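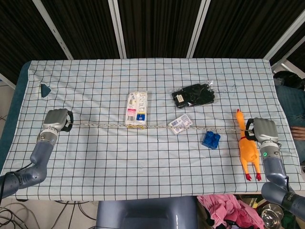
Zatudcombe market gets its Saturday back, sort of

June 15, 2013

ZATUDCOMBE — The street market reopens this morning after 4 weeks shut for the water main job on Alaoui Street. Stalls open at 8, same as before. Parking is not the same as before, more on that below.

There are 64 stalls signed up, down from just under 100 last summer. A few of the regulars took spots at the Holia fairgrounds while the street was dug up and are staying there through September. The egg people are back. The knife sharpener is not, at least not this week.

Marietjie Mokgethi, who runs the market office, said most of the vendors who left told her it was the new stall fee and not the roadwork. The fee went up in April. She has asked the town to look at it again before fall.

"I had people calling me at home about it," Mokgethi said. "Bread people, plant people, everybody. If you sell tomato starts for a dollar you feel that fee right away."

The town says no change untill the season is over. A public meeting on the fee is planned for September, date not set.

Now the parking. The lot behind the old Wurkix building is closed, still full of pipe and gravel. Use the school lot or the north side of the park. No parking on Alaoui Street itself, either side, until 3 p.m. Cars left overnight were being towed early this morning — two gone already by the time we walked past. The tow yard is open until noon and takes cash only.

Bus riders should get off at the library. The market stop is still bagged over and drivers won't pull in, even if you ask nice.

The new pavement is down from the bank to the corner but the last stretch by the shoe repair is only patched. It's rough. Strollers and carts will have a hard time there, so come in from the bank end if you can. The crew is due back Monday to finsh that part, weather allowing, and one lane will be closed again while they do it.

Food is at the park end this year instead of the middle of the block. Dumplings, roast corn, lemonade, the usual pie table. Music from 10, a fiddle group first and then the high school jazz band, who lost their spring concert to the same water main and would like a crowd.

Dogs ok on a leash. Restrooms are in the library only, the portable ones didn't get delivered.

Rain is possible after lunch. The market stays open in rain but closes for lightning, and Mokgethi said the decision will be posted on the office door.

Vendors who want a spot for next Saturday need to sign up in person by Wednesday at 5 — no phone sign-ups this month. Bring your permit.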